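Home | Courses | Student Work | Writing and Publishing | Contact

June
By Garnet Li

How New Novelists Use the Blog Tour: Project Report

1. Background

For my final project in the Writing and Publishing course I studied the blog tour, in which a writer with a first book visits many small blogs during a few weeks. The blog owner sends questions and the writer answers them by email. My supervisor was Nathalie Hiebert, who teaches the seminar on romance and popular fiction.

I chose this topic when I was reading the interviews of one debut author, and I noticed that I had read the same answer about her childhood library on three different blogs. I wanted to know if this is common, and also if the readers mind it.

2. Material

I collected 40 interviews from the archive of Lundusance, a reading blog which has hosted debut authors for many years. All of them are with writers of romance or romantic suspense. I also followed one complete tour, for the novel Kenance, published by the small press Atilora. This tour had 20 stops. I read every stop on the morning it appeared, and I saved the comments one week later. 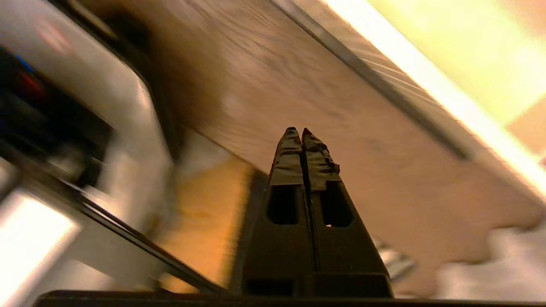 The comments were more difficult to work with than I expected. On some blogs they are closed after a few days, and on others the host deletes them together with the giveaway form. I decided to keep only the comments I could read in full, which gave me some 200 for the Kenance tour.

3. Method

I sorted the interview questions into groups by their subject: the writer's life, the path to publication, the book itself, and the writing habits. For every answer I noted if it told a story or only gave a fact. Ms. Hiebert advised me to read ten interviews first without any notes, and I am thankful for this advice. My first list of groups was made too early and I had to throw it away.

4. Results

Questions about the path to publication received the longest answers. The writers describe rejections in much detail, often with the number of letters and the words of the editor. Questions about the book itself received short answers, and many of them repeat the text of the back cover.

In the Kenance tour, the story of how the heroine got her name appears at 4 stops with almost the same sentences. Only one reader remarked on this, and she was friendly about it. Most comments are congratulations, or they answer a question which the author asked at the end.
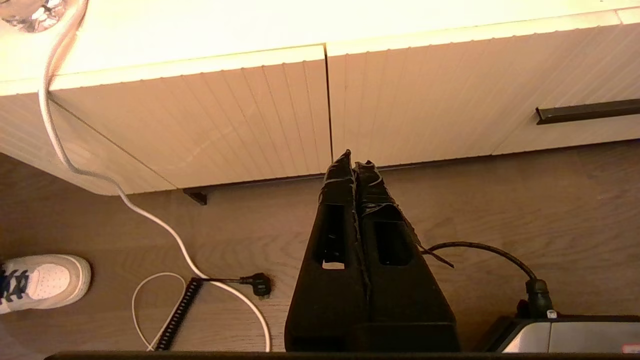

5. Discussion

I think the repetition matters less than I believed in the beginning. The readers of one blog are mostly loyal to that blog, and few of them follow the tour from stop to stop as I did. The comments show that they come for the host as much as for the guest. Many greet her by first name before they say anything to the author.

The best interviews in my material are those where the host had read the book and asked about one particular chapter. These answers were not repeated anywhere else on the tour.

My material has a clear limit, as almost all of it comes from one genre. Ms. Hiebert suggested a comparison with crime writers, and I have begun to save interviews from a second blog, Lui, for this purpose. I would also like to ask the hosts how they write their questions and how long before the visit they receive the book.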